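Über uns

Merkico ist eine Lokalredaktion für Polizeimeldungen, Gerichtsberichte und alles, was nachts mit Blaulicht durch den Landkreis fährt. Wir sind sieben Leute, teilen uns zwei Telefone und einen Wasserkocher und kennen den Pressesprecher der Polizei inzwischen besser als manche Verwandte.

Angefangen hat es mit einem Newsletter über das Amtsgericht. Vlasta Bednárik saß damals für eine Übersetzung im Zuschauerraum, hörte sich drei Verhandlungen wegen Fahrraddiebstahls an und schrieb abends alles auf. 273 Menschen wollten das lesen. Heute sind es 3000, darunter vermutlich einige der Fahrraddiebe.
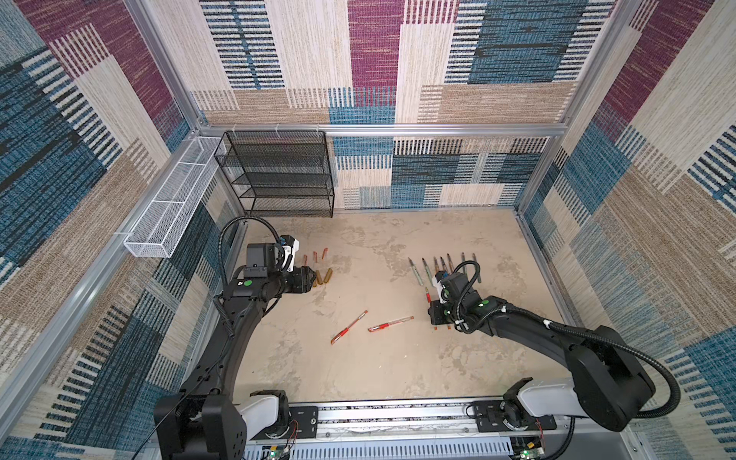

Wir berichten über Einbrüche, Unfallfluchten, Betrug an der Haustür und gelegentlich über ein entlaufenes Schaf, sofern eine Streife ausrücken musste. Namen von Verdächtigen nennen wir vor einem Urteil nicht, auch wenn der halbe Ort sie beim Bäcker längst erfahren hat. Fotos von Verletzten drucken wir nie. Wer uns welche schickt, bekommt eine kurze Antwort.

Das Gerichtsarchiv umfasst 900 Berichte und ist für Abonnenten frei zugänglich. Die Suche läuft über Zetport und findet »Sachbeschädigung« zuverlässig, »Schaf« nur mit Geduld.
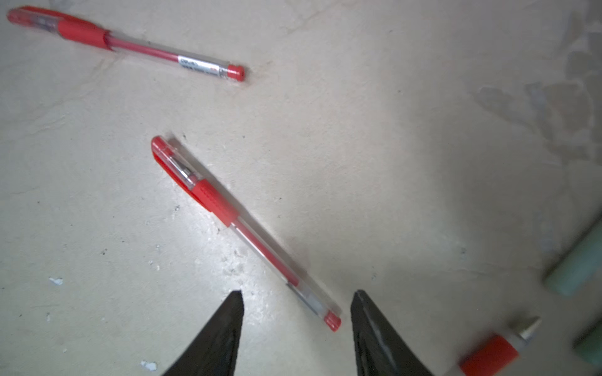

Finanziert werden wir durch Abos und durch Anzeigen. Das Autohaus Falletti wirbt bei uns seit der ersten Ausgabe und hat das auch nach unserem Bericht über den Tachobetrug im eigenen Haus getan, wenn auch mit einer Pause bis April. Rechtlich berät uns die Kanzlei Awad, die gern öfter vorher gefragt würde.

Hinweise nehmen wir bis 22 Uhr telefonisch entgegen, danach per E-Mail. Bei Notfällen bitte zuerst die 110 wählen und dann uns.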